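4. Match Day Setup

The Turker scoreboard console is a patient machine, but it will believe anything you tell it. Work through this section before the teams come out, ideally with nobody's uncle leaning on the table.

1. Switch on the console and wait for the green light. It takes 68 seconds. Pressing the button again starts the 68 seconds over.

2. Press TEAMS and pick the home side. Plenmont is loaded at the factory. Any other club must be typed in, 12 letters at most, so longer names will need a haircut.

3. Enter the squad list by shirt number. If two players claim the same number, the console keeps the second one and forgets the first, much like some coaches.

Note: Shirt numbers above 57 show as two dashes on the older Pelletier boards. The goals still count.

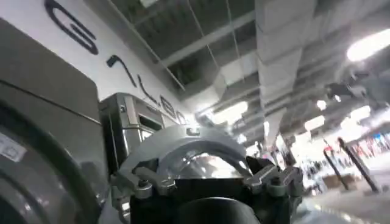

Gray unit with round door, steel unit behind.

4. Set the half length. Soccer is 45 minutes by default. For youth games, press HALF and turn the dial down.

5. Run the cable from the console to the board, keeping it off the touchline. Linesmen look at the play and not at their feet.

6. Press TEST. Every lamp on the board should light for 4 seconds. Write down any dark ones and see Section 9.

Caution: Never press TEST during play. Brittany Landry did it once at a Sunday cup tie, and for 4 seconds the visitors were losing 88 to 88.

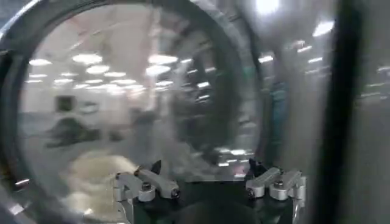
7. Press START on the referee's whistle. If you miss it, hold START and turn the dial to add the lost seconds. Do not try to catch up by looking sorry.

8. To add a goal, press HOME or AWAY, then the scorer's number, then OK. To take one back after an offside flag, press UNDO within a minute. After that you will need the supervisor code, which in most clubs is on a sticker under the console.

Note: The console stores almost 540 goals before it begins erasing the oldest. Amrit Perron of Viken reached the limit in May and lost a hat trick he was fond of. Export the season file to a memory stick before you clear anything, and check that it opens.

9. At full time, press STOP and leave the score up until both teams have left the field. Then hold POWER until the green light goes out.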